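Entretenir et renouveler ses accessoires de toilette

Publié le 8 avril 2021
Par la rédaction de Puvasero

Les accessoires de toilette en contact régulier avec l'eau et le savon demandent un entretien suivi. Fleurs de douche, gants, éponges et brosses retiennent des résidus de savon, des cellules mortes et de l'humidité, autant d'éléments propices au développement de bactéries et de moisissures. La présente fiche s'adresse aux particuliers ainsi qu'aux personnes chargées du linge et des sanitaires dans les résidences collectives.

Avant toute opération, il convient de vérifier la composition de l'accessoire. Les filets synthétiques supportent l'eau tiède et un détergent doux. Les fibres végétales, telles que le luffa ou le sisal, se déforment lorsqu'elles restent immergées trop longtemps. Les éponges naturelles ne doivent jamais être mises en contact avec de l'eau de Javel.

Après chaque utilisation, rincer l'accessoire à l'eau claire jusqu'à disparition complète de la mousse. Le presser sans le tordre, puis le secouer au-dessus du bac. Le suspendre ensuite par son cordon, hors de la zone d'aspersion et de préférence dans une pièce ventilée. Un accessoire posé à plat sur le rebord de la baignoire sèche mal, surtout sur sa face inférieure.
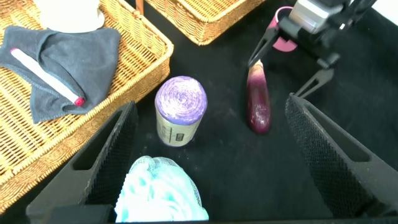
Crédit photo : Moreira / Puvasero

Une fois par semaine, procéder à un nettoyage approfondi des fleurs de douche en filet :

Remplir une cuvette de 2 litres d'eau tiède et y verser une cuillerée de savon liquide neutre. Plonger l'accessoire, écarter délicatement les plis du filet avec les doigts et laisser tremper 30 minutes. Rincer abondamment, presser dans une serviette propre, puis suspendre jusqu'au séchage complet.

Le passage en machine est admis pour certains modèles, sous réserve des indications du fabricant. Il s'effectue dans un filet de lavage fermé, à basse température, sans assouplissant. Le sèche-linge est à proscrire - la chaleur durcit les mailles et fragilise la couture centrale.

Un accessoire qui dégage une odeur persistante, change de couleur ou perd sa tenue doit être remplacé sans attendre. En usage quotidien, un renouvellement toutes les quatre à huit semaines est conseillé. Les accessoires de toilette sont strictement personnels et ne se prêtent pas, y compris au sein d'un même foyer. Il est également recommandé d'en suspendre l'usage en cas de plaie ou d'irritation cutanée, ainsi qu'après une épilation ou un rasage.

Dans les résidences Brusow et Galtiten, chaque accessoire neuf est étiqueté au nom de son utilisateur, et la date de mise en service est reportée sur la fiche de chambre. Les accessoires usagés sont déposés avec les ordures ménagères, sauf consigne locale de tri contraire.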